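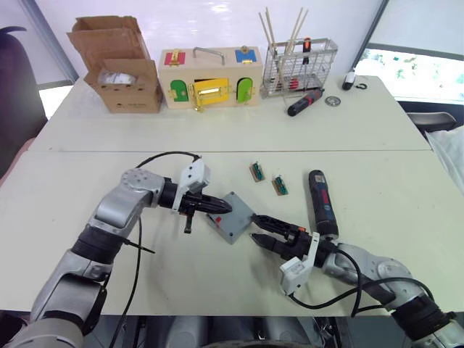 Do I need to take the whole enclosure apart to fit the boards?
Only the lid has to come off; the base stays in one piece, and it would like to remain that way.

Section 3: Fitting the Boards and Closing the Sevov Enclosure
Revised 10/20/20

Set aside a clear patch of table before you begin. The screws supplied with the Sevov are small, and a small screw that meets a cluttered table becomes part of the clutter. Charge the screwdriver too. It will wait until the last corner to mention that it's tired.

1. Back out the corner screws and park them in a saucer. A pocket is a poor substitute.

2. Lift the lid straight up and lay it next to the base. If it sticks, work a fingernail along the seam. Leave the bread knife in the kitchen.

3. Look inside the base. Any cable should lie along the wall, clear of the round corner bosses.
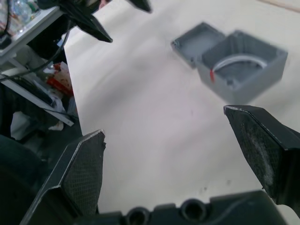
Fig. 2. Gray enclosure opened, with a white cable curving across the inside of the base.

CAUTION: Disconnect all power before you put anything in the box, including your fingers. Unplugged means unplugged at the wall – "probably off" is a mood.

4. Hold each board by its edges and lower it into the base. The pins are easy to bend and only somewhat willing to be bent back.

5. Route the cable past the boards with a little slack. A tidy loop is fine. A tight one will pull on the connector every time someone moves the box, and someone always moves the box.

6. Place the lid and check all the corners for a gap. A gap usually means the cable has wandered over the wall. Open up, persuade it back, try again.

7. Start each screw by hand, head up and shank straight, and give it a couple of turns before any tool gets involved. 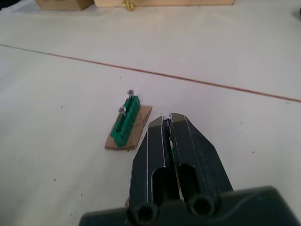 Fig. 3. Screw gripped upright, with only the head showing above the tips.

NOTE: Dropped one? Stop moving your feet. Replacement screws are part 572, ordered through the Bostix parts desk. Elba Mansilla, who edits this guide, keeps a bag of them at home and won't discuss why.

8. Set the screwdriver to its lowest torque and tighten in a diagonal pattern, going around twice. Stop when the head sits flush. The plastic will not thank you for the extra quarter turn.

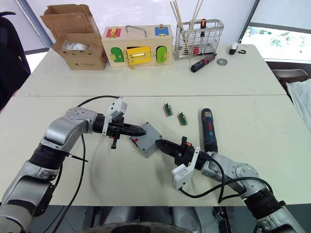

Fig. 4. Gray box, circuit boards and cordless screwdriver on the work table.

9. Give the closed box a gentle shake next to your ear. Silence is good. A rattle sends you back to step 1, with our sympathy.

For mounting the finished box on a wall, go to Section 4.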